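Small thread about emptying a bedroom, because I am in the middle of it.

1/ On 9/9/25 I promised myself one box per evening. I am behind, but the big wardrobe is finished.

2/ My rule is now simple. Clothes go in the suitcase, papers in a folder, and all small things in one open box on the bed – I sort them when I sit down with tea.

3/ The lamp from Pedberg is sold for 20. The buyer wanted also the curtains, but I still sleep here, so no.

4/ The quilt stays on the bed until the last morning. It will go around the plates.

5/ Tonight is the turn of the small things. 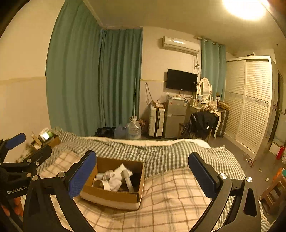 Annunziata Greco writes that I should put every tube and strap in a bag with a label, or in December I will not know what belongs to what.

6/ She is right. I have bags, I only need to find the pen.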